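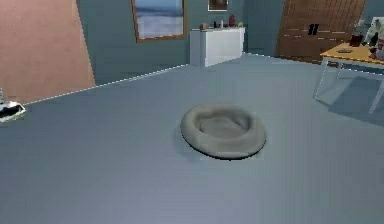 Flatside Home Monitoring Study
Progress report to the Dirkholm Fund
Reporting period ending July 2019

1. Status

Enrollment closed during this period. The study has 470 adults with stage 1 or stage 2 high blood pressure, recruited through the two Flatside clinics and the Brornitz health center. Brornitz joined after the original protocol was approved and recruited faster than either Flatside site. Its share of the sample is now larger than planned, and the analysis plan has been amended to adjust for site.

Participants measure their own blood pressure at home, twice in the morning and twice in the evening, for seven days before each clinic visit. The comparison group receives usual care, with readings taken only at the clinic. The main outcome is the change in systolic pressure at twelve months. Secondary outcomes are changes in medication, missed visits and side effects reported by the participant.

2. Recruitment

A total of 1397 people were screened. The most common reasons for exclusion were readings below the entry threshold on the second screening visit, an irregular heart rhythm that makes automatic cuffs less reliable, and kidney disease requiring specialist care. People who declined most often cited the time needed for the evening readings. The screening log did not record reasons for refusal at Brornitz during the first weeks, and those entries cannot be recovered.

3. Equipment

All home devices are upper-arm monitors supplied by Farkas under the existing purchase agreement. Each unit is checked against a reference device before it is handed out and again when it is returned. During this period 40 units were pulled from use. Most had slow leaks at the cuff connector. Farkas replaced them at no charge, and the replacement units passed the same check.

Large cuffs remain in short supply. A cuff that is too small gives a reading that is too high, so participants with a larger arm size were not started until the correct cuff was available. Their baseline week was delayed and their twelve-month visits will fall later than the rest.

4. Data quality

Readings are sent by phone app or written on a paper log and entered by clinic staff. Paper logs show more values ending in zero than would be expected by chance, which suggests rounding. App data do not show this pattern. Staff now ask paper-log participants to bring the monitor to each visit, and the stored readings are compared with the log. Where the two differ, the stored reading is used.

A baseline week is counted as complete if at least 70 percent of the scheduled readings are present. Evening readings are missing more often than morning readings at all three sites. The reminder message has been moved to an earlier hour at Brornitz; the effect of this change has not yet been reviewed.

5. Safety

Any home reading of 180 systolic or higher, repeated after five minutes of rest, triggers a call from the study nurse. The alert procedure was used during the period and no change to it is proposed. Episodes of dizziness on standing are being recorded as side effects whether or not the treating clinician links them to medication. No participant has been withdrawn by the study team for safety reasons.

6. Budget

Spending on staff is within plan. Spending on equipment is under plan because of the free replacements, and spending on participant travel is over plan at Brornitz, where the catchment area is wider. We request approval to move the unspent equipment funds to travel. The total award is not affected.

7. Next period

Six-month visits continue at all sites. The amended analysis plan will be sent to the Fund in August together with the revised visit schedule for participants in the large-cuff group. No outcome data will be compared between groups before the last twelve-month visit.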